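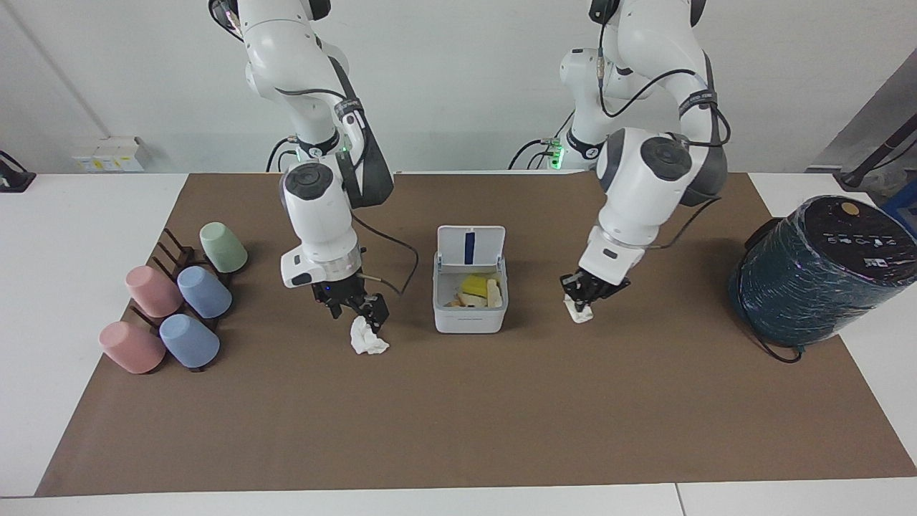 Filed under: Hardware Talk > Arms & Manipulators > Before You Buy
6 min read

Mosus two-arm tabletop kit, table clearing package – anyone paid for this?

benchrat_pdx
February 11, 2020
I run the back of house for a small catering outfit in Sellwood and the owner has gotten it into his head that we should lease a Mosus. Two white arms hung over a table, a gripper on each, and a software package they call Table Reset. You leave a mess on the table and it throws out the trash and puts the cups back. The lease quote came in at 1,000 a month with a setup charge on top, and the setup charge is "to be confirmed after site visit," which I don't love.
The photo at the top is their clearing setup: a wadded-up tissue, open lunch box, plastic cups upside down at the rack. I asked the sales rep how long a full clear takes and got a brochure back. The brochure doesn't say.
Has anyone here had one running on a real table with real leftovers?

torque_wrench
We had the trial unit in December. Eight days, supposed to be longer, we sent it back early. It will pick up a tissue. It will pick up a tissue all day long if you want. What it did with a flat napkin was drag it across the mat until the fingers closed on nothing, then go back to its start position as if the job was done. Their support told us to crumple them first. So now I have a person crumpling napkins for the robot.

olive_drab
To be fair to Mosus, a flat napkin is hard for any two-finger gripper. I've used the Kaczorowski hand on another make of arm and it has the same trouble. Very thin thing, nothing to get hold of. A wad has folds sticking up. I wouldn't mark them down much for it.

torque_wrench
I would, at that price. People leave flat napkins.

benchrat_pdx
Did you get a time out of it?

torque_wrench
We timed one full reset start to finish. 136 seconds, and that was with our own stuff laid out the way their tech liked it. My dishwasher does it in the time it takes to complain about it. To be clear that was the slow mode. There's a faster one but the tech wouldn't let us use it with anyone standing at the table.

marginal_gains
Couple of things on that picture since I've been through the sales process too (didn't buy).
1. Look at what's in front of it. Every cup is plastic. Ask them to do it with glass, and with something still in the bottom of the glass. I asked twice and the answer both times was that it's "on the roadmap."
2. The lunch box is open already, lid standing straight up. Ask whether it can open a closed one and whether it can shut it without catching the food. On my demo the lid was closed by the tech.
3. The brown mat. They wanted us to buy theirs. I asked if it would work on our own tables and was told it "performs best" on the mat. Get that in writing one way or the other.

olive_drab
The mat thing is pretty normal. White tissue on a white table is a rough job for any camera. Put it on brown and you've made life a lot easier. You can use any dark mat, we cut ours from a roll.

marginal_gains
Sure, but then the brochure should say "works on dark mats" and it says "works on any surface." That's my whole complaint with these people. The arm is decent. The paper that comes with it is written by somebody who has never cleaned a table.

kitchen_kev
Dissenting vote. We've had ours six months in a staff break room and I'd renew. Same tables every day, same cups, same rack, and it does the late shift clear when there's only one person on. It misses stuff. Somebody walks by, picks up what it missed, fine. If you expect it to handle a catering job where every table is different then no, don't do it. Setup charge was fair in our case but we had the power outlets where they wanted them.

torque_wrench
What do you do about leftover food?

kitchen_kev
We don't let it near food. Cups and paper only. It squashed a sandwich the first week and we turned that part off.

benchrat_pdx
OK so that's half the package turned off and the same monthly bill?

kitchen_kev
Yep. I did ask for a discount. They offered a free mat.

varkik_user
Before signing anything get a quote for the Varkik single arm. Slower on paper because it's one arm, but they let you keep it for a proper trial and you can teach it your own cups without paying for a visit. Grip is weaker. It dropped more than I'd like.

olive_drab
Varkik on paper tissues is worse than Mosus, I've run both. For cups it's close.

benchrat_pdx
Thanks all. I've asked Mosus to come out and run it on one of our tables as we leave it after a lunch – flat napkins, glasses, closed boxes, our tablecloth, no tech touching anything. The rep says he has to check with engineering. Will post when I hear back.

marginal_gains
Ask who pays for the glasses.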